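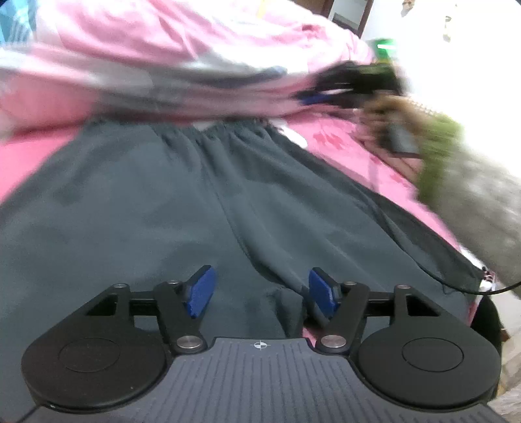
4.2 Laying out and folding trousers on the bed

Of the garments that came out of the wash in the study homes, trousers took up the most space and caused the most disagreement over how they should be folded. In 31 homes in Millham and Vilela we asked the person who usually put the laundry away to fold a normal load in the usual place and in the usual order. The most common place was a bed. Dining tables came second, and a few people folded on the arm of a sofa or against their own chest while standing.

People who used the bed gave plain reasons. It was the largest flat surface in the home, it was close to the drawers, and it did not have to be cleared of plates or mail first. Several also mentioned the height, mostly as a complaint. A low bed meant bending over for the length of the load, and two participants knelt on the floor for that reason. Clementina Peixoto, who folds for a household of six, sorts on the mattress and then carries the trousers to a chest of drawers to fold them standing up.

The bedding itself affected the work. On a bare fitted sheet, trousers could be smoothed out with the flat of the hand and would stay where they were put. On a comforter the legs sank into the filling, and participants spent longer pulling the fabric straight. When the sheet was loose, smoothing the trousers also moved the sheet, and wrinkles in one showed up as wrinkles in the other. Participants rarely corrected the sheet. They lifted the trousers, shook them, and put them down again in a new spot.

We divided trousers into two groups by the waist. The first group had a flat, stiff waistband with a button or hook, and the second had a gathered elastic waistband. The difference matters because most written folding instructions begin at the waist. The reader is told to bring the two front corners together and lay one leg over the other, which assumes that the waistband has corners and that it will lie straight. With elastic this is often not so. Figure 3 shows dark slate-grey trousers of the second group spread out on a pink bedsheet. The waistband is puckered into small ruffles and dips near its middle, and the fabric widens from it toward both sides. Soft creases run down from the gathers, and the long central seam takes a diagonal curve. The two halves also lie differently, one broad and fairly flat, the other with longer diagonal folds.

Patterns of this kind came up again and again in our notes on the second group. The waist is the narrowest part of the garment when the elastic is relaxed, so the extra width of the hips has to go somewhere. It goes into creases below the band. Smoothing by hand moves the creases toward the outer edges or down into the legs, and they come back when the hand is lifted. Stanisława Czarnecka, who worked for many years in the laundry of a hotel in Sekness, stretched the waistband with both hands, held it open for a moment, and let it go before making the first fold. She did the same with children's sweatpants and with skirts.

The central seam was the other feature that people relied on. Most participants folded along it, whether or not they said so. When the seam lay straight, the two legs could be brought together in one movement. When it curved, the first fold usually came out with one leg ahead of the other at the hem, and the participant either accepted this or opened the trousers and started over. Fabric also tended to bunch at the crotch, where several layers meet. Some people pulled the bunched part out to form a point and then tucked it back so that the folded garment had a straight edge. Others ignored it. Nestor Manalastas told us he had never noticed the point until we asked him what he did with it.

After the first fold, methods differed less. The legs were laid one over the other, and the trousers were folded from the hem toward the waist, in half and then in half again or in thirds. The choice between halves and thirds followed the depth of the drawer. In 4 homes the trousers were rolled, always starting at the waist, and in each of these the drawer was one of the shallow Zundberg units sold locally. Rin Ueda rolled the elastic-waist pairs only and folded the rest.

We also asked participants to judge their own results. Stiff-waisted trousers were expected to look neat, and people refolded them when they did not. Elastic-waist trousers were held to a lower standard. They were mostly worn at home, and participants said that the creases would fall out in wear or could not be seen in the drawer. Laurinda Serrano kept hers in a basket at the foot of the bed and did not fold them at all unless guests were expected.

For the layout trials in Section 4.3 we therefore treated the two groups separately. Each pair was spread on a fitted sheet with the waist away from the participant, and the time to the first fold was recorded from the moment the hands first touched the fabric. Shaking out and laying down again counted as part of that time.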